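Research Articles | Learning and Development

3.2 Materials and sorting procedure

The study followed 37 children enrolled in two preschool classrooms at the Nogueira site. Sessions took place in a side room during the free-choice period after morning snack, one child at a time, with a familiar teacher seated near the door. Each session lasted no longer than 45 minutes, including the warm-up conversation. A child who asked to stop was taken back to class, and the session was not rescheduled that week.

We wanted to know whether the words a child hears at home for shape and color affect how that child groups objects when no rule is given. Earlier work in our group (Coelho and Higuchi) used printed cards, and several teachers told us that the younger children treated the cards as a test. We therefore moved to solid pieces that could be picked up and turned over. Families filled out the Jillik word checklist before the first session, in whichever language they spoke most at home. 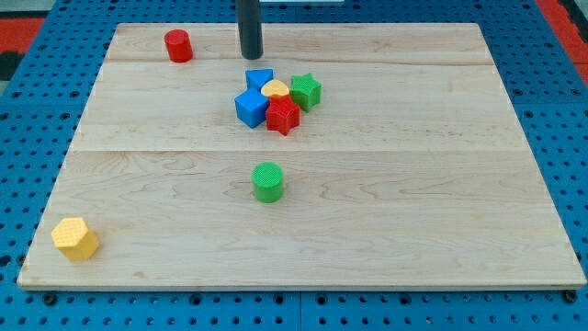

Figure 2. Colored plastic shape blocks on a light wooden board.

The opening instruction was the same for all children: "Put together the ones that go together." The adult did not name any color or shape until the child had finished the first sort. If the child asked what was meant, the instruction was repeated once in the same words. After the first sort the adult asked, "Why do these go together?" and wrote down the answer in full. The child was then invited to sort again in a different way.

Answers were coded by two readers who had not seen the checklists. A reason was coded as color, shape, use, story, or other. Story reasons were common among the youngest children ("this one is the mother") and were kept as their own category, although the Prelex coding guide folds them into other. The full set came to 961 reasons. Disagreements were settled by a third reader, Hélder Patrício, who worked from the written answers alone.

One change was made after the pilot. Children tested on Tuesday had come straight from music class and were restless, so that slot was moved to later in the morning. Pilot data are not included in the results below.

Contact the editorial office | Copyright Sturus Journals | Back to top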